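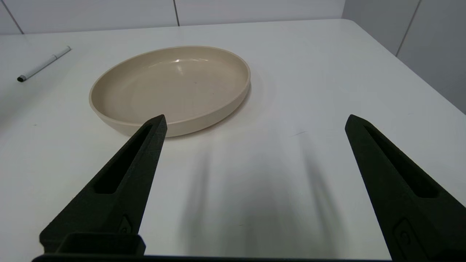 Hadberg Tableware Swap, planning meeting minutes, September
Chair: Armelle Royer
Notes: Rupert Oberholzer
Apologies: the Clitby group

Meeting opened at 7:10 p.m. Last meeting's notes were read and approved with one fix (the spelling of Mayrhofer, sorry again!).

1. Dishes
Armelle has been through the shelves and is delighted with what has come in. We have 57 pieces checked and ready, with 42 more still to look over. She spoke up for the shallow round dishes in cream and sand colors, which she thinks look wonderful on a plain white table and should go right at the front. General agreement, and a fair bit of excitement about it. Small specks in the glaze are fine and do not count as damage. Chips on the rim do, and those pieces go in the box for the mosaic class.
AGREED: pale dishes up front, plates behind, mugs along the wall.
ACTION: Armelle to finish checking before the next meeting.

2. Color on the tables
Long discussion, all of it cheerful. Rupert loves the pale dishes but asked for something bright next to them so people notice the tables from the door. Red got the most support by far.

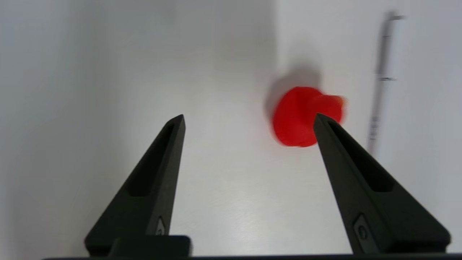
Yellow was also suggested and will be kept for the kids' corner. We settled on one bright thing per table, kept small, with plenty of clear white space left so visitors can pick up a dish and put it down again without knocking anything over.
AGREED: one bright item per table, no tablecloths.
ACTION: Rupert to try a couple of layouts and bring his favorite.

3. Room
We have the big room at Stadow for the whole afternoon, plus 2 hours in the morning to set up. Great news, as last year was such a scramble. The overhead lights make the glazes shine beautifully, so we will leave all of them on.

4. Flyers
100 printed, green paper. Mayrhofer bakery has offered its window. Clitby would like a stack too.
ACTION: Rupert to drop them off.

5. Any other business
Newspaper for wrapping is running low, please bring what you have. Armelle asked if soup bowls with lids count as one piece or two. One.

Meeting closed at 8:25 p.m.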